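Wanport rolling tool cabinet, 4 drawers

I bought the Wanport in March to replace a plastic chest that had cracked along the back. It has been in my garage ever since, and I use it most weekends, so this is a review after real use.

It came in one box with the casters packed in the bottom drawer. Putting it together means bolting on the casters and the side handle. The bolts are fine. The wrench they include is soft and rounded off on the second caster, so use your own.

The drawers are the best part. They run on ball bearings and still open smoothly with a full load of sockets. The top one is shallow and takes wrenches and screwdrivers. The bottom one is deep enough for a drill in its case. All of them latch when closed, and they stay closed when I roll the cabinet over the lip of the garage door.

The lock is weak. It keeps kids out and that is all I would trust it for. Both keys are the same cheap stamped kind, and one already sticks.

The paint is thin on the inside. Mine had bare spots at the drawer corners within a couple of months, and a little rust showed up after a damp stretch. I wiped it down with oil and it hasn't spread. The outside has held up better.
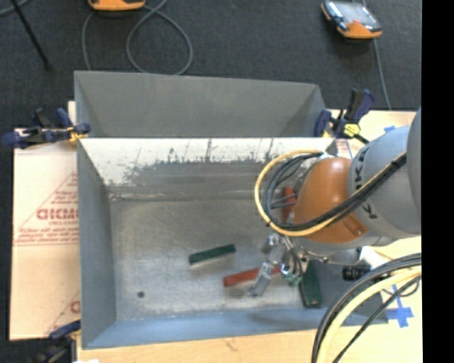
Drawer liners are not included, and you will want them. I cut mine from a roll of rubber shelf mat — 18 inches wide, which fits with a small trim. Without liners everything slides to the back when you pull a drawer open fast.

I also looked at the Górecki, which has thicker steel and a better lock. It costs a good deal more and weighs enough that I would have needed help getting it up the driveway. If you never move your cabinet, get that one. For a small garage where things have to be rolled out of the way for the car, the Wanport does the job.

I would buy it again, with liners in the same order.

Posted 11/25/20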